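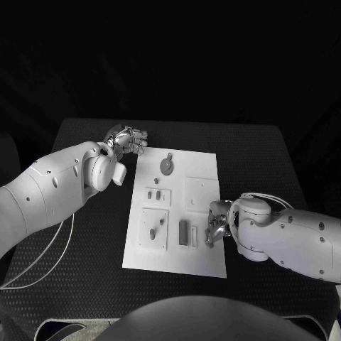 4 Cooking dried pasta and sauce in the Matei multi-cooker

This section covers one-pot pasta on the Pasta programme, baked pasta on the Oven programme and the reheating of cooked pasta. Read section 2 (Parts) and section 3 (First use) before starting. For rice and pulses, go to section 5.

4.1 Before you start

The inner pot has two lines stamped on the inside wall. The lower line is the minimum fill for any programme that uses water. The upper line is marked PASTA MAX and applies to dried pasta only. The higher line printed on the outside of the box sleeve refers to soup and must not be used here, as starch foam rises well above the level of the water.

You will need:

Inner pot, clean and dry on the outside
Lid with the steam cap fitted
Long-handled spoon, wood or silicone
Measuring jug
Dried pasta, short shapes

Short shapes are elbows, shells, small tubes and twists. Long pasta must be broken in half and laid crosswise in two layers. Fresh pasta and filled pasta are not suitable for this programme. Cook them on Simmer with the lid off (see 4.6).

CAUTION: Do not use metal utensils. Scratches in the coating are not covered by the guarantee.

4.2 Cooking pasta in water

1. Place the inner pot in the base and turn it a little each way until it sits flat on the heating plate.
2. Add 1000 ml of cold water and one level teaspoon of salt.
3. Add the pasta. Press it down with the spoon until all of it is under the water.
4. Check that the contents are below PASTA MAX. If not, remove some pasta.
5. Close the lid and turn the steam cap to OPEN.
6. Press MENU until PASTA shows, then press START. The display shows three moving bars while the water heats.
7. When the cooker beeps twice, the timer begins. The default is 11 minutes. Use + or - to change it at any point in the first minute.
8. When the timer reaches zero, open the lid away from you and stir from the bottom of the pot.

The pasta should be just firm. If it is too hard, close the lid and leave it on Warm for two minutes. Do not restart the Pasta programme, which would bring the pot back to a full boil.

NOTE: Timings on pasta packets assume a large pan of boiling water. In this cooker, begin with the packet time for macaroni and take one minute off for thin-walled shapes. Wholewheat pasta needs two minutes more.

NOTE: Heating time depends on the temperature of the water going in and is not included in the timer.

CAUTION: The steam cap gets hot. Do not cover it with a cloth, and keep the cooker clear of wall cupboards.

4.3 Making a cheese sauce in the same pot

The water left after cooking forms part of the sauce. Do not drain it unless there is more than a shallow layer showing above the pasta.

1. Press CANCEL, then press WARM. The sauce must not be made on Pasta or Simmer.
2. Add the milk and butter and stir until the butter has melted.
3. Add the grated cheese a handful at a time. Stir each handful in fully before adding the next.
4. Add mustard, pepper or nutmeg if wanted.
5. Leave for two minutes with the lid off. The sauce thickens as it stands.

Use cheese grated from a block. Ready-grated cheese is dusted with starch to keep it from sticking in the bag and can leave the sauce grainy. A mature Cheddar gives the strongest flavour. Mixing it with a softer cheese gives a smoother result.

If the sauce splits (oil on top, lumps underneath), press CANCEL, lift the inner pot out on to a heatproof mat and stir in two tablespoons of cold milk. Most split sauces will come back. A sauce that has been boiled will not.

NOTE: If using a packet mix with a sachet of cheese powder, blend the powder with a little cold milk in a cup first. Powder tipped straight on to hot pasta forms lumps.

4.4 Baked pasta

Baked pasta is finished in a separate dish on the wire rack. The Oven programme heats from above as well as below, and the lid supplied for water programmes must be changed for the browning lid.

1. Prepare the pasta and sauce as in 4.2 and 4.3, but set the timer two minutes shorter.
2. Spoon into a greased ovenproof dish, leaving a finger's width clear at the top.
3. Lift out the inner pot, let it cool, wash it and put it back dry.
4. Stand the wire rack in the pot with its feet down.
5. Lower the dish on to the rack using the lifting straps.
6. Scatter breadcrumbs or more cheese over the top.
7. Fit the browning lid. The catch clicks when it is home. The cooker will not start without the click.
8. Select OVEN, set the temperature to 180 °C and set the time to 20 minutes.
9. Check the colour five minutes before the end.

WARNING: The underside of the browning lid stays hot long after the programme ends. Rest it on the lid stand, never directly on a worktop.

Glass dishes taken from the fridge must come up to room temperature first. Foil trays may be used, but the rim must not touch the heating element in the lid.

4.5 Reheating

Cooked pasta should be cooled quickly, kept in the fridge in a covered container and eaten within 2 days. Reheat once only.

1. Put the pasta in the inner pot and break up any clumps.
2. Add two tablespoons of milk or water per portion.
3. Close the lid, steam cap to OPEN.
4. Select REHEAT and press START.
5. Stir when the cooker beeps halfway through.
6. Serve when steaming hot right through.

Frozen portions must be thawed in the fridge overnight. The Reheat programme does not have enough power to bring a frozen block up to a safe temperature in the set time.

4.6 Other types of pasta

Fresh pasta: Simmer, lid off, three minutes. Add when the water is already moving.
Filled pasta: Simmer, lid off, until the pieces float, then one minute more.
Lasagne sheets: Oven programme only. Soak dried sheets in hot water for five minutes before layering.
Gluten-free pasta: Pasta programme, packet time less two minutes. Stir once at the halfway point. It foams more than wheat pasta, so fill to no more than half of the PASTA MAX level.

4.7 Faults

Foam comes out of the steam cap.
Press CANCEL and wait until the foam drops before opening the lid. Too much pasta, or the steam cap was set to CLOSED. A teaspoon of oil in the water reduces foaming.

Pasta stuck to the base.
Not stirred at the end of the programme, or left on Warm too long. Fill the pot with warm water and leave to soak. Do not scrape.

Display shows E2.
The pot is dry or below the minimum line. Switch off at the wall, allow to cool, add water and start again.

Display shows LID.
The wrong lid is fitted for the programme, or the catch has not closed. Check the rim of the lid for dried sauce.

Top of bake pale after the full time.
Add five minutes. If it is still pale, wipe the contacts at the back of the browning lid with a dry cloth.

4.8 Cleaning after pasta

Starch dries hard inside the steam cap and will block it. After every use of the Pasta programme, pull the cap straight up, separate the two halves and rinse both under the tap. Refit only when dry. The silicone ring in the lid should be removed and washed once a week, or after any programme in which foam reached the lid. The cap, ring and wire rack may go in the top basket of a dishwasher. The inner pot and both lids may not.

Replacement caps and rings are sold in pairs. Quote the model letters from the plate under the base when ordering.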